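Villimier hand-held gripper

The Villimier hand-held gripper is a two-handed data collection tool for robot manipulation, built by Jernlow and used in pairs. An operator holds one gripper in each hand and carries out a task while an on-board camera records the fingers and the space in front of them. The recordings are later used to train control software for fixed arms. This article covers the setup, routine care and repair of a single pair, as practiced at the Prirkska workshop. For the arms themselves, see Priedītis cell.

Construction

Each gripper consists of a molded housing, a trigger handle, a camera mount and the finger assembly. The finger sits in a flexible collar that closes the opening in the housing and keeps dust away from the linkage underneath. The collar carries no load. A vent is molded into the housing near the camera board, and its slats must stay clear during recording.

Fingers are treated as wear parts. They are held from below by 2 screws, which can be reached only after the lower half of the housing has been removed. A finger should never be pulled out through the collar from above, as this tears the lip of the collar and often bends the guide pin.
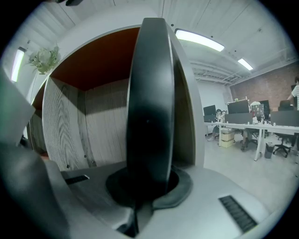

Page last changed in April - revision 14

Setup

Setup begins with the battery out. The operator checks that the collar is seated all the way around its base, then works the trigger slowly through its full travel. Movement should be even. A catch near the closed position usually means that the collar has been fitted with a twist, and it is corrected by lifting the collar and setting it down again. A catch near the open position points to the linkage and calls for the procedure under Repair.

The camera is fitted next. Its mount has a fixed angle, and the only adjustment is the focus ring, which is set once and locked with a drop of thread compound. With the camera running, the finger should stand upright in the view. A finger that leans has either been installed against a damaged guide pin or has taken a permanent bend. In both cases it is replaced before any recording is made.

Position tracking depends on a printed square marker carried on a block. The marker is wiped with a dry cloth. Alcohol lifts the print on older blocks, and a marker with worn corners will still be detected at short range but drops out as the grippers move apart. Spare blocks are kept with the calibration plate.

Calibration

The pair is calibrated together. Both grippers are placed on the plate, powered on and left for 3 minutes so that the sensors settle. The operator then opens and closes each trigger fully, starting with the left. The software stores the two end positions and reports the travel in counts. On the current encoder, full travel is 268 counts. A lower reading means that the finger is meeting something before the end of its stroke, most often the collar.

After the trigger check, the grippers are lifted from the plate and turned slowly through a full circle at chest height. This step gives the tracking software a first map of the room. Walls with little detail give poor results, and the turn should take in furniture, shelving or other objects with clear edges. Strip lighting can cause banding in the picture. It is removed by setting the exposure time to match the mains frequency, a value that is stored per site and is lost when the firmware is updated.

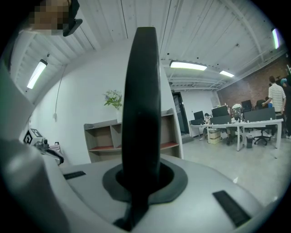 A map made in the morning can normally be used for the rest of the day, provided that large items stay where they were. Chairs and people moving through the room have little effect. Shifting a cabinet or a row of desks does, and the turn must then be repeated. If tracking is lost in the middle of a recording, the take is discarded and the grippers go back on the plate.

Routine care

Housings are wiped down at the end of each session and the vent is brushed out with a soft brush. Compressed air is not used on the vent, as it drives dust onto the camera board. Collars are removed and washed in plain water after every 14 sessions, then dried completely before refitting. Talc was used on the collars of the first series and has been dropped - it collected in the linkage and formed a paste with the grease.

Fingers are inspected for nicks and for shine. A polished patch near the tip reduces grip on smooth objects and cannot be restored by sanding. Both fingers of a gripper are changed together so that their surfaces match.

Repair

For linkage faults, the battery is removed and the lower housing taken off. The trigger return spring is under tension and should be unhooked first. The linkage can then be lifted out in one piece, cleaned, greased at the pivots and put back. Pivots with side play are not rebushed; the whole linkage is exchanged.

A cracked housing is replaced if the crack reaches a screw boss. Shorter cracks may be bonded from the inside. Any repair that involves opening the housing is followed by a full calibration, including the other gripper of the pair.

Faults and replaced parts are entered in the pair log under the serial number of the left gripper.

See also

Priedītis cell
Jernlow calibration plate
Trigger encoder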